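July, 16:20 - Lorkov set, handheld collection, second pass

Reran the filter on everything collected so far. 3,208 episodes in, 836 rejected. Most of the rejects are tracking loss in the first second, before the fingers reach the object. The rest are gripper width dropouts, same as in the first pass.

Piyumi Saha thinks the tracking loss comes from the white tabletop: too few features when the wrist camera points straight down. Plausible. Bright windows and the ceiling strips may also be pulling exposure around. Have not separated the two.
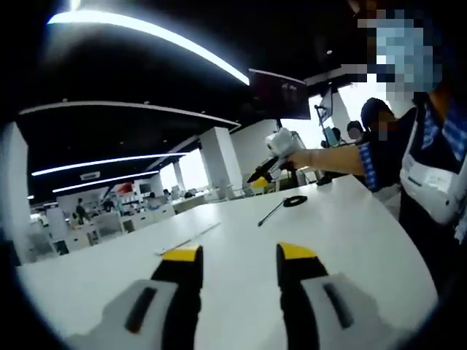
Trained two policies overnight on the Tuletow box, same seed, same number of steps. A used the full set, B the filtered set only. B closes on thin objects more reliably and hesitates less above the table. A still drifts left on approach. Too few rollouts to put a number on it - will repeat before anyone quotes this.

Open:
- Jurgita Hunt to check the width calibration on both grippers. Offsets in the config are from before the finger swap.
- Lock exposure and collect over 2 hours at the same table.
- Rejected episodes stay on the Ustora drive, do not delete. Want to try recovering the late starts by trimming.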